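Protokoll der Sitzung der Arbeitsgruppe Teleoperation

Verbundvorhaben Laizer
Datum: 01/04/2024
Ort: Besprechungsraum Solleck, Standort Zitholm
Sitzungsleitung: Rigoberto Alvarado
Protokollführung: Geschäftsstelle Suvside
Teilnehmende: laut Anwesenheitsliste (Anlage 1)

TOP 1 Genehmigung der Tagesordnung und des letzten Protokolls

Die Tagesordnung wird ohne Änderung angenommen. Das Protokoll der vorangegangenen Sitzung wird mit einer redaktionellen Korrektur unter TOP 4 (richtig: „Leitarm“ statt „Leitstand“) genehmigt.

TOP 2 Stand der Vorführungen am Zweiarmplatz

Herr Alvarado berichtet über den Stand der Aufgabe „Klammern einsortieren“. Die Bedienperson führt zwei Leitarme von Hand, die Folgearme am Tisch übernehmen die Bewegung. Aufgezeichnet werden Gelenkstellungen, Greiferöffnung und Kamerabild. Seit der letzten Sitzung wurden 46 Durchgänge aufgenommen, davon hat die Auswertung 13 verworfen. Als Gründe werden vor allem abgebrochene Griffe und zu lange Pausen zu Beginn der Aufnahme genannt.

Die Aufgabe umfasst 6 Foldbackklammern, die nacheinander in eine gelbe Schale abzulegen sind. Die Reihenfolge ist der Bedienperson bislang freigestellt.

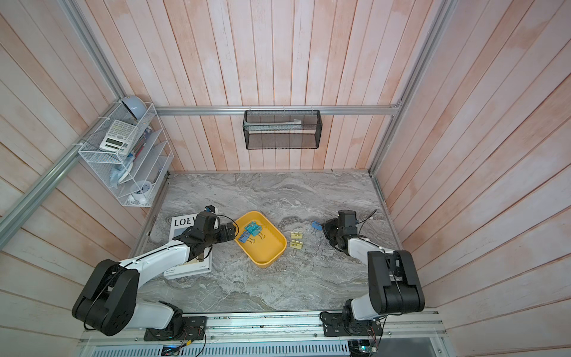

Abb. 1: Zweiarmplatz, Aufgabe „Klammern einsortieren“. Drei Klammern in der Schale, drei auf der Tischplatte.

Suvside regt an, die Reihenfolge künftig vorzugeben. Aus den bisherigen Aufnahmen gehe hervor, dass verschiedene Bedienpersonen sehr unterschiedlich vorgehen; einzelne griffen zuerst nach den nächstliegenden Klammern, andere arbeiteten nach Farbe. Herr Alvarado spricht sich dafür aus, die freie Reihenfolge für einen Teil der Aufnahmen beizubehalten, damit ein Vergleich möglich bleibt.

Beschluss: Die nächsten Durchgänge werden je zur Hälfte mit freier und mit vorgegebener Reihenfolge aufgenommen. Die Kennzeichnung erfolgt im Aufnahmeprotokoll. Einstimmig angenommen.

TOP 3 Ausgangslage und Gegenstände am Arbeitsplatz

Es wird erörtert, inwieweit die Umgebung zwischen den Aufnahmen verändert werden darf. Auf der Tischplatte liegt neben den Klammern und der Schale auch ein Buch, an der linken Wand ist eine weiße Drahtablage angebracht, an der Rückwand hängt ein schwarzer Gitterkorb. Die Auswertung bittet darum, solche Gegenstände in der Aufnahmeliste aufzuführen und Änderungen dort nachzutragen. Ein generelles Abräumen wird nicht gewünscht.

Die Schale soll zu Beginn jedes Durchgangs leer sein. Ihre Lage darf innerhalb des Greifbereichs beider Arme verändert werden.

TOP 4 Einweisung der Bedienpersonen

Die Einweisung an den Leitarmen dauert derzeit 11 Minuten. Mehrere Teilnehmende halten dies für zu knapp, insbesondere beim beidhändigen Arbeiten. Der Wechsel von einem Arm zum anderen gelinge zu Beginn oft nur zögerlich, was sich in den Aufzeichnungen niederschlage. Herr Alvarado schlägt vor, die Probedurchgänge auszuweiten und nicht zu speichern.

Beschluss: Solleck überarbeitet die Einweisungsunterlage und legt sie zur nächsten Sitzung vor. Angenommen bei einer Enthaltung.

TOP 5 Verschiedenes

Die Reinigung der vorderen Profilschiene und die Durchsicht der dort liegenden Schrauben werden in den Wartungsplan aufgenommen. Zuständig: Standort Zitholm.

Der Zwischenbericht des Vorhabens ist im September fällig. Beiträge sind an die Geschäftsstelle zu richten.

Der Termin der nächsten Sitzung wird schriftlich mitgeteilt.

Für die Richtigkeit: Geschäftsstelle Suvside
Gesehen: R. Alvarado

Anlage 1: Anwesenheitsliste
Anlage 2: Aufnahmeliste Zweiarmplatz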